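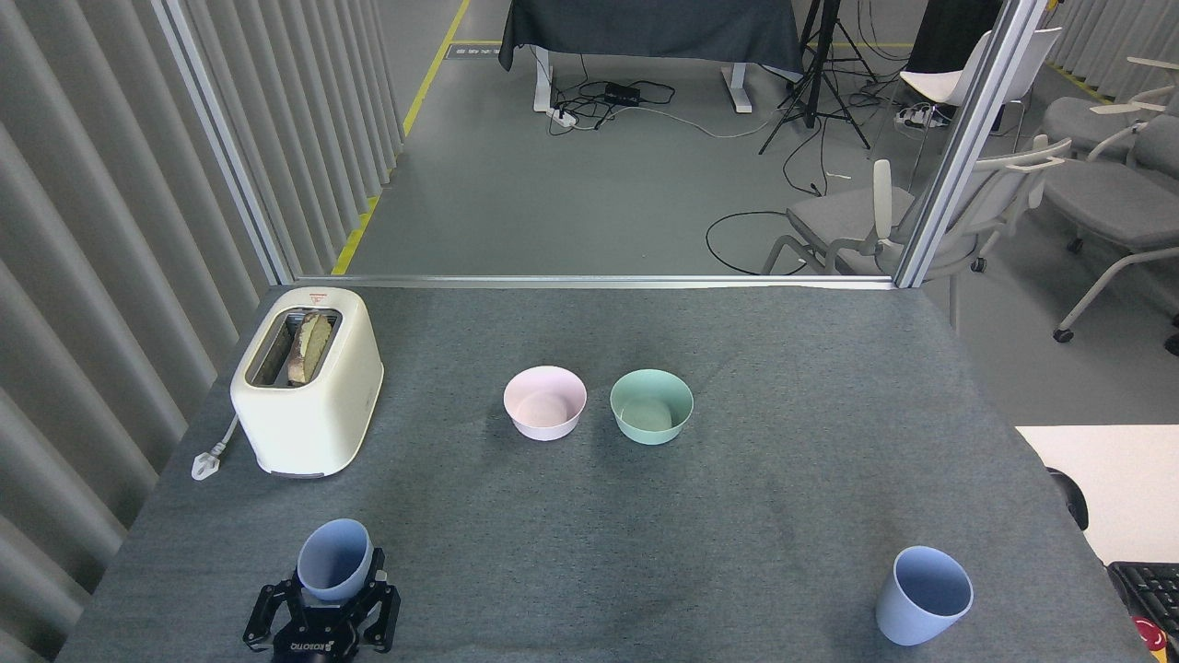
Startseite Projekte Archiv Kontakt

Projektbericht: Was kommt morgens auf den Tisch? Frühstück und Konzentration in der ersten Stunde

15.11.2021 von Ilze Bite

Teilen 40 | Kommentare 4

Vorweg: Der Bericht ist die Kurzfassung. Die lange mit allen Tabellen liegt bei Frau Hamel im Fach, wer die will bitte fragen und wieder zurücklegen.

1. Wie es dazu kam

Thema war frei, Oberbegriff "Alltag". Unsere Gruppe wollte erst was über Schulwege machen, war aber schon vergeben. Dann Frühstück. Grund: in der ersten Stunde sitzt bei uns die halbe Klasse mit leerem Magen da, zumindest gefühlt. Ob das stimmt und ob es was ausmacht, wollten wir rausfinden.

Frage am Ende so formuliert: Frühstücken Schüler der Mittel- und Oberstufe vor Schulbeginn, was essen sie, und schätzen sie ihre Konzentration danach anders ein als die, die nichts essen?

Wichtig ist das Wort "schätzen". Gemessen haben wir nur in einem kleinen Zusatzteil (siehe 4), der Rest ist Selbstauskunft.

2. Vorgehen

Fragebogen, eine Seite, anonym. 200 Stück gedruckt, verteilt in den Klassen 8 bis 11, in der Regel am Anfang der Stunde, damit keiner voneinander abschreibt. Hat nicht überall geklappt. In der 9b wurden die Bögen erst am Stundenende ausgeteilt und sehen dementsprechend aus.

Gefragt wurde:
- Klasse, Aufstehzeit, Länge vom Schulweg
- Heute morgen etwas gegessen? Wenn ja was, wo, mit wem
- Getrunken?
- Konzentration 1. Stunde, Skala 1 bis 6 (wie Schulnoten, 1 ist gut)
- Konzentration 4. Stunde, gleiche Skala
- Ein freies Feld

Die Skala war im Nachhinein ein Fehler. Ein paar haben sie umgedreht, also 6 als gut. Merkt man nur wenn im freien Feld was dazu steht. Eindeutige Fälle haben wir rausgenommen, der Rest ist drin geblieben.

Der erste Entwurf hatte noch Fragen zu Gewicht und Diät. Hat Herr Vergara gestrichen, zu Recht, geht uns nichts an.

3. Ergebnisse

Zurück kamen 86 brauchbare Bögen. Das ist weniger als wir wollten. Viele waren halb leer, ein Stapel aus der 10c ist über die Ferien verschwunden und nicht wieder aufgetaucht.

Gegessen oder nicht: Von den 86 haben 40 angegeben, vor der ersten Stunde nichts gegessen zu haben. Das ist fast die Hälfte, unser Gefühl war also nicht so falsch. In der Elften deutlich mehr als in der Achten. Vermutung: In der Achten stehen die Eltern noch daneben.

Was gegessen wird: Brot in allen Formen, mit Abstand vorne. Toast, Brötchen vom Bäcker an der Haltestelle, Schwarzbrot eher selten. Danach Müsli und Cornflakes. Obst allein kommt kaum vor, meistens als Zusatz. Einmal stand "Pizza von gestern", haben wir unter warm einsortiert.

Wo: Überwiegend zu Hause, aber oft im Stehen. Das hatten wir nicht gefragt, steht aber auffallend oft im freien Feld. Viele schreiben auch "im Bus". Im Bus ist Essen eigentlich verboten, deswegen vielleicht nicht ganz ehrlich beantwortet.

Mit wem: meist allein. Fanden wir erst nicht so interessant, inzwischen schon. Die mit langem Schulweg essen fast immer allein, weil der Rest vom Haushalt noch schläft.

Konzentration: Wer gegessen hat, gibt sich in der ersten Stunde im Schnitt eine bessere Note als wer nichts gegessen hat. Unterschied ist da aber klein. In der vierten Stunde wird er größer. Da schreiben die ohne Frühstück Sachen wie "Bauch knurrt so laut das es alle hören" oder einfach "Hunger".

Aufstehzeit: Hier wird es unübersichtlich. Wer früh aufsteht, isst seltener, ist aber wahrscheinlich auch müder. Ob die schlechtere Note dann vom Essen kommt oder vom Schlaf, kann man mit unserem Bogen nicht trennen. Nach Schlafdauer hatten wir nicht gefragt. Ärgerlich.

4. Zusatzteil Konzentrationstest

In der eigenen Klasse haben wir an zwei Tagen einen Durchstreichtest gemacht. Alle d auf einem Blatt durchstreichen, p und b stehen lassen, auf Zeit. Ein Blatt hatte 4000 Zeichen, viel zu viel, niemand ist durchgekommen. Für den zweiten Tag gekürzt, damit sind die Tage leider nicht mehr vergleichbar.

Innerhalb von einem Tag kann man schon vergleichen. Tag 1: mit Frühstück etwas mehr Zeichen geschafft, Fehler etwa gleich. Tag 2: kein Unterschied zu sehen. Mehr geben die Zahlen nicht her und wir wollen auch nicht mehr reinlesen. Ausserdem war am zweiten Tag danach Mathearbeit, da waren alle sowieso wach.

5. Interview Kiosk Iltent

Der Kiosk Iltent gegenüber vom Haupteingang verkauft morgens belegte Brötchen. Wir haben die Verkäuferin gefragt, wann am meisten los ist. Antwort: kurz vor Schulbeginn kaum was, große Pause Schlange bis zur Straße. Passt zu unseren Bögen, wer morgens nichts isst holt es in der Pause nach. Gekauft wird dann aber vor allem Süßes. Käsebrötchen bleiben liegen, sagt sie, wenn die Schokobrötchen noch nicht alle sind.

Zahlen wollte sie uns nicht geben, verständlich.

6. Probleme

- Rücklauf zu klein und ungleich auf die Klassen verteilt
- Skala missverständlich
- Schlaf fehlt
- nur ein einziger Stichtag, es hat geregnet und zwei Busse aus Hornance kamen zu spät. Wer da drin saß hat vielleicht anders geantwortet als sonst
- "Frühstück" nicht definiert. Ist ein Kakao ein Frühstück? Manche sagen ja. Wir haben es so gezählt wie es angekreuzt war
- Zeitplan. Auswertung war für Anfang November fertig geplant, das Eintippen hat aber viel länger gedauert und die Diagramme sind am letzten Wochenende entstanden. Sieht man ihnen an

7. Was wir vorschlagen

Ein Tisch mit Brot und Obst vor der ersten Stunde in der Mensa, gegen kleines Geld. Haben wir bei der SV eingereicht, Antwort steht aus. Die Mensa macht bisher erst zur großen Pause auf, also müsste jemand früher da sein und das kostet. Alternative wäre eine gleitende erste Viertelstunde, in der man im Klassenraum essen darf. Zwei Lehrer machen das schon so, ohne dass es wo steht.

Wenn jemand das Thema weiterführt: Fragebogendatei ist auf dem Schulserver im Ordner Alltag. Bitte vorher die Skala ändern und Schlaf dazunehmen. Und die Bögen selbst einsammlen, nicht über das Fach.

8. Wer was gemacht hat

Fragebogen und Verteilen: alle. Eintippen: hauptsächlich ich und Jg. 10. Test und Kiosk: die andere Hälfte der Gruppe. Text: ich. Korrektur gelesen hat Frau Hamel, aber nur bis Teil 4.

Quellen: eigene Bögen, Interview, Biobuch Kapitel Ernährung.

Zurück zur Übersicht Nächster Bericht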